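Notas del ponente
Charla: Ordenar lo pequeño. Recipientes verticales para el baño y el tocador
Versión revisada 2022-01-06
Duración prevista: cuarenta minutos más preguntas

Diapositiva 1. Título
Esperar a que se cierre la puerta. Decir de entrada que la charla trata de objetos de menos de un palmo y de dónde se dejan cuando no se usan. Los muebles grandes quedan fuera. Quien venga por los armarios tiene la sesión de Undberg en la sala contigua.

Diapositiva 2. De dónde salen los datos
Inventario hecho en los apartamentos Marodham durante el mes de agosto. 194 baños, 619 recipientes registrados. Se anotó tipo, boca, altura, contenido y posición respecto al lavabo. No se midió el tiempo de uso. Si preguntan por la muestra: vivienda de alquiler, baños de planta parecida, sin bañera en la mayoría. No extrapolar a hoteles.
Pausa para que lean la tabla.

Diapositiva 3. Cuatro categorías
Se trabaja con 4 tipos:
Vaso cilíndrico
Vaso rectangular
Bandeja baja
Cesto
El cesto se menciona y se abandona. En el inventario aparece casi siempre con textiles, y los textiles tienen otra lógica. Los dispensadores fijados a la pared se excluyeron desde el principio.

Diapositiva 4. Estabilidad
Definir: un recipiente es estable si admite su contenido más alto apoyado en el borde sin levantar la base. Dos variables mandan, el ancho de la base y la altura a la que queda el centro de gravedad del conjunto. El peso propio ayuda menos de lo que se suele suponer en recipientes de plástico.
Dibujar en la pizarra el triángulo base, borde, centro de gravedad. No entrar en la fórmula salvo petición.
Recordar que el vaso cilíndrico vuelca igual en cualquier dirección. El rectangular tiene una dirección débil, la del lado corto, y conviene orientarla hacia la pared.

Diapositiva 5. Orientación del contenido
Tres posiciones posibles: tumbado, de pie sobre la base propia, de pie con apoyo lateral. Los cepillos admiten la primera y la tercera. Los frascos, casi siempre la segunda. Las maquinillas dan problemas en todas y se tratan en la diapositiva 9.
Comentar el caso de los envases con tapón ancho, que están diseñados para sostenerse solos y pierden esa capacidad cuando el tapón se ensucia.

Diapositiva 6. El fondo del recipiente
Es la parte que menos se mira y la que más se limpia. Fondo plano: fácil de secar con un paño, retiene agua. Fondo con nervios: separa el contenido del agua, acumula cal entre nervios. Fondo perforado: exige plato debajo.
La serie Jitaru usa fondo perforado con plato suelto. Enseñar la pieza que llevo en la bolsa y pasarla por las filas. Pedir que vuelva antes de la diapositiva 8.
Radio interior de las esquinas: cuanto mayor, más fácil pasar el paño, menos capacidad útil. Dejarlo ahí.

Diapositiva 7. Tubos

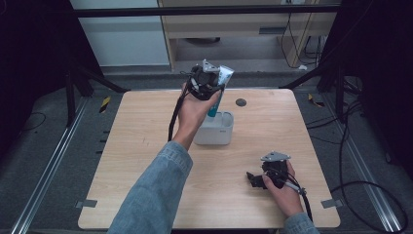

El tubo flexible es el objeto peor resuelto de todo el inventario. Cambia de volumen y de rigidez a lo largo de su vida, tiene un extremo plano y otro con tapón, y rara vez coincide con la boca del recipiente que le toca. Tumbado ocupa una superficie que en un lavabo pequeño no sobra. De pie pide una boca estrecha. La pasta de dientes entra con el tapón hacia abajo y el extremo plano arriba, en un vaso rectangular blanco de esquinas redondeadas: señalar la inclinación del tubo y preguntar a la sala dónde apoyaría al soltarlo. Dar tiempo a dos o tres respuestas. Después, explicar que con el tapón abajo el contenido tiende hacia la salida y el extremo plano queda disponible para agarrarlo.
Inconveniente: el tapón queda en la zona donde se acumula el agua. Enlazar con la diapositiva 6.
Segundo inconveniente: un tubo a medio gastar se dobla por encima del borde. Un divisor interior lo corrige en parte.

Diapositiva 8. Divisores
Fijo o extraíble. El fijo complica la limpieza; el extraíble se pierde. En la línea Dremex el divisor entra por una ranura lateral y no toca el fondo, lo que permite aclarar el vaso sin desmontarlo. Citar como solución constructiva, sin valorar el producto.
Regla de trabajo: un compartimento por tubo y otro para el resto. Más divisiones obligan a levantar los objetos en vertical durante más recorrido, y con una balda encima no hay altura para hacerlo.
Recuperar la pieza Jitaru si no ha vuelto.

Diapositiva 9. Maquinillas y otros casos
Cabezal hacia arriba, siempre. Separarlas de los cepillos. Si falta tiempo, saltar a la 10.

Diapositiva 10. Ensayo de repetición
Protocolo: 1000 ciclos de meter y sacar el mismo objeto, con revisión del borde al final. Aclarar que es un ensayo de desgaste y que no dice nada sobre comodidad. Mostrar la plantilla de registro, no leerla entera. Insistir en anotar la posición inicial del recipiente, porque los desplazamientos sobre la encimera se arrastran de un ciclo al siguiente.

Preguntas previsibles
Vidrio o plástico: depende del suelo, y en el inventario no se registraron roturas.
Imanes: no hay datos.
Recipientes compartidos entre varias personas: conviene separar por usuario antes que por tipo de objeto.
Etiquetas: útiles en la cara frontal si el recipiente es opaco. Comprobar que el adhesivo aguanta la limpieza con antical.

Material en la mesa: pieza Jitaru, paño, rotulador de pizarra, plantillas impresas. Recoger todo antes de la sesión siguiente.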